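Wed 30 September — humidity chamber, salt solution checks, bench 2

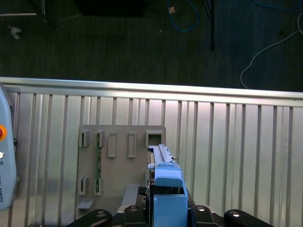
## Where things stand

Chamber B has been reading high since the filter change. Before touching the controller I want to know whether the chamber is wrong or the probe is wrong. The only reference in the building that doesn't depend on somebody's calibration sticker is a saturated salt solution in a sealed jar, so that is what this entry covers.

Probes under test are the two Varnero capacitive sticks, V-A and V-B. V-A lives in the chamber. V-B is the handheld spare and spends most of its life in a drawer.

The old Tello logger is recording both channels. Its clock is still on winter time and I have left it there so the files line up with the earlier ones.

## Salts

Using two points only:

- Magnesium chloride, nominal 33 %RH at room temperature
- Sodium chloride, nominal 75 %RH at room temperature

I left out lithium chloride. The low end doesn't matter for the adhesive work, and the last batch of it had been opened and reclosed so often that I don't trust the label. Potassium sulfate at the high end would be nice, but capacitive probes sit up there for hours afterward and read wet, and I need V-A back in service tomorrow.

Both salts mixed as a slurry with deionized water, more solid than liquid. It should look like wet sand with a thin film of liquid over it. If there is clear liquid standing deep over the crystals, the surface can drift away from saturation and the jar will read high for a long time before it settles. Pour off and add salt.

The magnesium chloride gets warm when mixed. Leave it with the lid loose until it is back at room temperature, then seal. I sealed one early last winter and chased an offset all afternoon that was only the jar cooling down.

## Jars

Wide-mouth glass, lids drilled for the probe gland. The gland on jar 2 was leaking at the previous check and has a new O-ring, lightly greased. Keep grease off the probe filter cap. Silicone on the sinter slows the response and I haven't found a solvent that removes it without also getting into the sensor.

Air space above the slurry should be small. Probe tip sits above the surface with clearance enough that tipping the jar a little won't splash it. Salt on the filter cap is the end of that cap: it pulls water out of the air by itself and the probe then measures its own crust.

Jars stand inside the foam box with the lid on. The box does nothing clever, it just slows down the room. Temperature difference between the probe and the slurry is the largest error in the whole method. At 75 %RH a difference of one degree Celsius is worth more than four points, so anything under a proper soak is wasted effort.

## Procedure as run

1. Probes, jars and foam box in the same room overnight with the ventilation set to low.
2. Both probes in the magnesium chloride jar first, one after the other. Dry point before wet point, always.
3. Log until the reading has stayed within 0.1 %RH over the last half hour. No averaging before that.
4. Move to sodium chloride. Same rule.
5. Return to magnesium chloride for one repeat on V-A, to see the hysteresis.

Handling: hold the probe by the cable end. A hand around the body warms it and the temperature channel shows it immediately — the humidity channel takes longer to recover.

## Readings

V-A settled 2 points high at the dry jar and 2 points high at the wet jar. Flat offset, no slope worth mentioning. The repeat at the dry jar came back slightly above the first pass, in line with what these probes normally do after a visit to 75.

V-B agreed with the nominal value at the dry jar. At the wet jar it was still creeping upward after 13 hours, so I stopped it and have not written down a result. A probe in decent condition should be done long before that. Either the filter cap is contaminated or the sensor has aged. I will swap the cap and repeat before blaming the sensor.

Temperature channels on both agree with the glass thermometer to within what I can read off the glass.

## What this means for chamber B

The chamber controller takes its humidity from V-A, and V-A reads high. So with the display at setpoint, the air inside has been drier than we thought by the same amount. That is the opposite of what the complaint said. The complaint compared the chamber display against V-B held in the open port, and V-B was lagging, so it read low against everything.

Consequences for samples already run:

- Jarnbridge tape coupons: conditioned drier than the sheet says. Inside the tolerance, but the note has to go in the file.
- Zasutport gasket set: tighter tolerance, and the set is outside it. Needs to be reconditioned from the start. Nhyira Appiah has the remaining blanks and will check that there are enough of them for a second set.
- Anything from before the filter change: unknown. There is no salt check on record between last December and now, so I can't say when the offset appeared.

I don't want to trim V-A in the controller yet. A flat offset on two points is easy to enter and easy to forget, and the next person to swap the probe will inherit a correction that belongs to the old one. If it does go in, it goes on the tag tied to the cable as well as on the settings page.

## Filter change

Checked whether the new filter itself could be responsible. It sits upstream of the water reservoir and changes the flow a little, so it could plausibly alter how fast the chamber recovers after the door opens. It has no way of moving the steady reading. Door recovery still to be measured, low priority.

The reservoir was low and the float was sticking. Cleaned the scale off the stem. The scale says someone has been filling it with tap water. Deionized only, the carboy is under the sink on the left.

## Open

- New filter cap for V-B, repeat wet jar
- Ask Nhyira about blank count for Zasutport
- File note for Jarnbridge
- Label the sodium chloride jar on the glass and the lid. The lids were swapped when I came in
- Decide on trim after the V-B repeat
- Door recovery on B, chart against A with the same load on the shelves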